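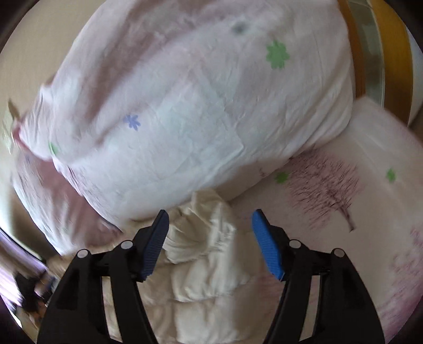

Which wall gets the big Vollham canvas? The long one at the back, with the lamp moved to the left so the varnish does not shine.

Friday, workshop, 4:30 pm

Notes for the Grernwood show. Crate 2 is opened and checked. Inventory number 2981 is the harbor painting, oil on linen, not on cotton as the loan list says. I corrected it in my copy, the list at Bitbridge is still wrong.

The stretcher of 1679 has a small warp at the upper right corner. I put in two new keys and tapped them very lightly. Tomorrow I measure again before I do more. If it still stands away from the wall, we use the deeper brackets.

Labels: Rungrueang sent the second proof. The gray is better now, but the titles are in italics on some labels and straight on others. Asked for all italics. Also the word "untitled" should have a small letter inside the brackets – we decided this in July and I don't want to discuss it again.

Hanging height stays the same as in the last show, center line on the middle of the picture. For the 9 small street drawings I tried them in one row on the floor. Too long, the eye gets tired. Three rows of three looks more calm, with a hand's width between the frames.

Still open: glass for the two pastels, felt dots, longer screws for the brick part. Ask Bitbridge who pays the return crate.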